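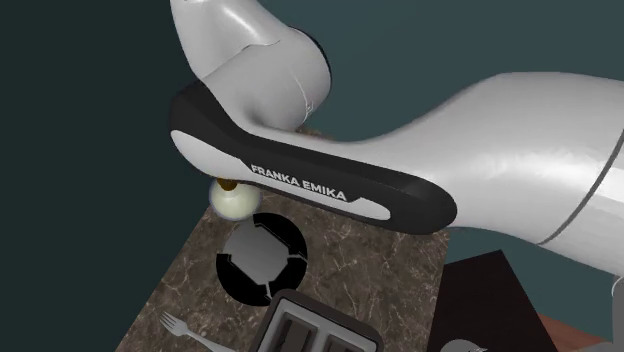

Is a yearly stone sealing plan worth paying for?

Posted by Snežana Papadopoulos in Kitchen & Bath

We moved to Gorkville in October and the house came with marble counters. A man from Standura stopped by and offered a sealing plan at $195 a year. He says marble is ruined without it and that their sealer stops all stains and etching. I asked how a sealer stops etching and he changed the subject to financing. Is there any truth in this or am I being sold water in a bottle?

Blagoje Kneževič

You were right to ask. Etching is acid eating the surface of the stone. A penetrating sealer slows down oil and wine soaking in, and that is all it does. Lemon juice will still leave a dull spot.

Before you pay anyone, put a spoonful of water on the counter and leave it 5 minutes. If the stone goes dark underneath, it could use sealer. If it doesn't, leave it alone. Doing it yourself takes a rag and an evening. Try a hidden corner first and wipe off all the extra, or it dries hazy and you'll be cursing me.

Also ask to see the plan in writing. I'd bet "all stains" gets a lot smaller on paper.

czerwiński_77

had the plan at our old place in Cirkdale, counters looked ok. no idea if they would have looked ok anyway

Snežana Papadopoulos

Did the water test by the sink and by the stove. Sink side went dark, stove side didn't. I asked for the contract and was told it comes after the deposit, so that's a no from me. Buying a bottle of sealer instead.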